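Civari Under-Counter Water Filter
Owner's Guide
Section 2: Choosing the Location and Installing the Filter

Read this section all the way through before you shut off the water. The filter goes on the cold water line only. It can be fitted in the cabinet under the kitchen sink or in the next cabinet over, if the supplied tubing reaches without being stretched.

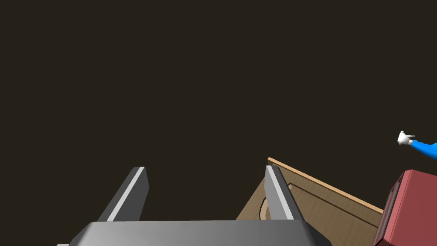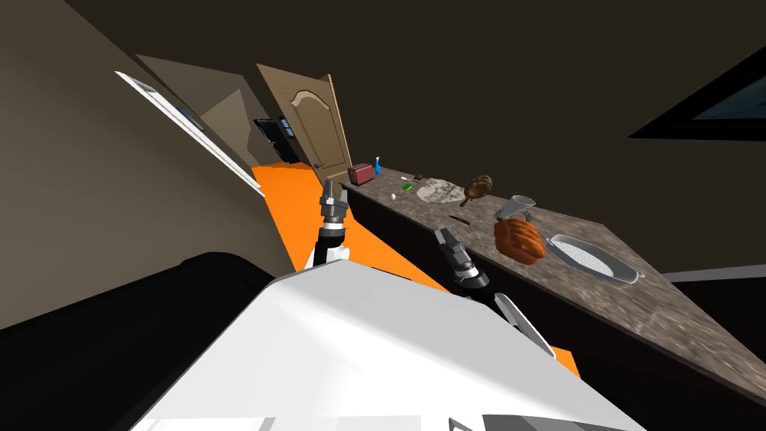

Fig. 2: Kitchen with a long countertop.

Before you start

Check that you have the filter head with its mounting bracket, the cartridge (Bitine standard size), the tee valve, the coil of white tubing, the dedicated faucet and its base plate, the bag of bracket screws, and the date label. The two rubber washers for the faucet are packed in the same bag as the screws and are easy to overlook.

You will need an adjustable wrench, a Phillips screwdriver, a sharp utility knife, a pencil, a bucket, and an old towel. If the sink has no spare hole for the faucet, you will also need a drill and a bit made for your sink or countertop material. Natural stone and composite tops can crack if drilled with the wrong bit. Ask a countertop installer if you are not sure what yours is made of.

CAUTION: Maximum supply pressure is 100 psi. If your home runs higher than this, or you do not know the pressure, have it checked and fit a pressure-reducing valve first. Damage from excess pressure is not covered by the warranty.

CAUTION: Do not connect the filter to the hot water line. Hot water will ruin the cartridge and can loosen the tubing fittings.

Choosing the location

The bracket needs a flat, solid surface. The side wall of the cabinet is usually best. The thin back panel found in many cabinets will not hold the weight of a full cartridge. If the back panel is all you have, screw a piece of board across it, into the cabinet frame at both ends, and mount the bracket on that.

Leave enough open space below the cartridge to pull it straight down when you change it. Keep the filter away from the garbage disposal, where vibration can work the screws loose, and away from anything that gets hot. Do not install it in a garage, porch, or other place that may freeze.

With long countertops, people often want the faucet some distance from the sink, next to the coffee maker for instance. You can do this, but remember that there is no drain there. Drips and overfilled glasses will run onto the counter. Extra tubing is sold separately as the Honex extension kit.

Mounting the bracket

1. Empty the cabinet and lay the towel on the floor of it.
2. Hold the bracket against the side wall with the arrow pointing up. Mark the screw holes in pencil.
3. Open any neighboring cabinet and check that the screws will not come through the other side.
4. Drive the screws in by hand. Stop when the heads are snug. A power driver can strip the holes in particleboard.
5. Hang the filter head on the bracket and push down until it clicks. Do not fit the cartridge yet.

Fitting the faucet

6. Clean around the faucet hole and dry it.
7. Put one rubber washer under the base plate and set the faucet in the hole.
8. From below, slide on the second washer, then the nut. Turn the nut by hand until it meets the washer.
9. Have someone hold the faucet straight while you tighten the nut with the wrench. A quarter turn past hand-tight is usually enough.

NOTE: The faucet swivels. Before the final tightening, swing the spout from side to side and make sure it clears the main faucet and any window sill behind it.

Connecting the water

10. Turn off the cold water shutoff valve under the sink. Open the main kitchen faucet on cold and let it run until it stops.
11. Place the bucket under the shutoff valve and disconnect the cold supply hose. Some water will come out.
12. Screw the tee valve onto the shutoff valve, then connect the supply hose to the top of the tee. Leave the small lever on the tee in the closed position.
13. Measure the tubing from the tee to the side of the filter head marked IN. Allow a gentle curve. Cut it square with the utility knife. A slanted cut will leak.
14. Push one end of the tubing into the tee and the other into the IN fitting. Push until it stops, then tug lightly. It should not come out.
15. Run the rest of the tubing from OUT to the bottom of the faucet in the same way.

If you need to remove a piece of tubing, close the valve, press the small collar on the fitting inward, and pull the tube while holding the collar in. Trim off the scratched end before using it again.

First use

16. Remove the cartridge from its wrapper. Line it up with the filter head and turn it to the right until it stops.
17. Open the filter faucet.
18. Slowly open the cold water shutoff valve, then the lever on the tee. The faucet will cough and spit as air leaves the line.
19. Let the water run for around 20 minutes. It may look gray at first from fine carbon dust. This is harmless, but do not drink it or give it to pets. It is fine for house plants.
20. Close the faucet and dry every fitting with a paper towel. Wait a while, then wipe each one again with a fresh piece. If the paper is damp, see below.
21. Write the installation date on the label and stick it to the cartridge where you can read it with the door open.

If a fitting leaks

Close the lever on the tee and open the filter faucet to release the pressure. Take out the tubing, check that the end is square and smooth, and push it back in firmly. If the leak is at the tee threads, unscrew the tee, check that the washer inside is lying flat, and refit it. Do not use plumber's putty on any part of this filter.

If the leak is between the cartridge and the filter head, take the cartridge off and look at the O-ring. It should be clean and seated in its groove all the way around. Wipe it with a little water before refitting. Never use cooking oil or petroleum jelly on it.

NOTE: Cloudy water that clears from the bottom of the glass upward contains tiny air bubbles. This is normal for the first days of use and after each cartridge change.

For cartridge changes, go to Section 3. For replacement parts, see the list inside the back cover.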